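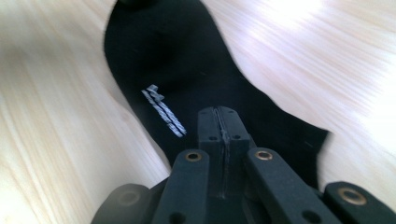
Home | Tenants | Inspections | Forms | Contact

Laundry and Drying Room Inspection – Veltside House, Mellik

Print this page | E-mail this page

Inspector: Josefien Visser
Accompanied by: Gerrit Van Acker, building manager
Period: August
Rooms covered: ground-floor laundry, drying room, linen store, corridor to rear exit

Each item is marked Satisfactory, Action Required or Not Applicable. Comments are entered where the mark alone would not be clear to the next inspector.

1. Access and escape routes

1.1 Corridor to rear exit free of obstruction – Action Required
Two clothes airers were standing folded against the wall beside the exit door. They reduce the clear width and must be kept in the linen store. Mr Van Acker moved them during the visit. A notice to residents is to follow.

1.2 Exit door opens fully and closes on its own – Satisfactory

1.3 Emergency lighting – Satisfactory
The fitting above the linen store was replaced after the previous inspection. Test record seen.

2. Floors

2.1 Surface sound, no trip hazards – Action Required
The rubber mat in front of machine 3 has curled at one corner. Replace; do not tape down.

2.2 Floor drain clear – Satisfactory
Grating lifted and checked. Some lint present, removed on the spot.

2.3 Wet floor sign available – Satisfactory

3. Washing machines

3.1 Hoses and connections – Satisfactory
Machine 1 has a new inlet hose. The hose on machine 4 shows light surface wear and should be looked at again next time.

3.2 Machines level and stable on full spin – Action Required
Machine 2 moves forward by a visible amount on the fast cycle. Postma have been asked to attend. The machine is to stay out of use until their engineer has signed the sheet.

3.3 Door seals – Satisfactory
Small items collect in the fold of the seal on machine 1. Residents should check it before leaving.

4. Tumble dryers

4.1 Lint filters cleaned after each use – Action Required
Both filters were heavily loaded. This was also noted at the last inspection and is now treated as a repeat finding. The cleaning log had 49 entries for the period against 76 bookings.

4.2 Exhaust duct secure and undamaged – Satisfactory

4.3 Space behind dryers free of dust and textiles – Action Required
Several socks and a pillowcase were found behind dryer 2. Textiles in this position are a fire risk. The space is to be cleared monthly and the date entered in the log.

5. Electrical

5.1 Sockets and covers intact – Satisfactory

5.2 No extension leads in use – Satisfactory
The lead reported previously has been removed.

5.3 Isolating switch labelled and within reach – Action Required
Label is faded and can no longer be read from the doorway.

6. Linen store

6.1 Shelving fixed to wall – Satisfactory

6.2 Load limit of 200 kg per bay displayed – Satisfactory

6.3 Cleaning products locked away – Satisfactory
Key held by Mr Van Acker. A second key is held at the Skirkedbridge office.

7. Unclaimed items

7.1 Lost property box in place and not overfull – Action Required
The box was full to the lid. Items are to be kept for one month and then passed on. Odd socks need not be kept longer than this, although residents have asked that they be laid out on the table first – this is acceptable provided the table is cleared the same evening.

Follow-up

Items 1.1, 2.1 and 5.3 to be completed within two weeks. Item 3.2 is subject to Postma's availability. Items 4.1 and 4.3 will be checked without notice. Replies to this report should be sent in writing to the Skirkedbridge office.

Signed: J. Visser
Received: G. Van Acker

0 comments | 2 shares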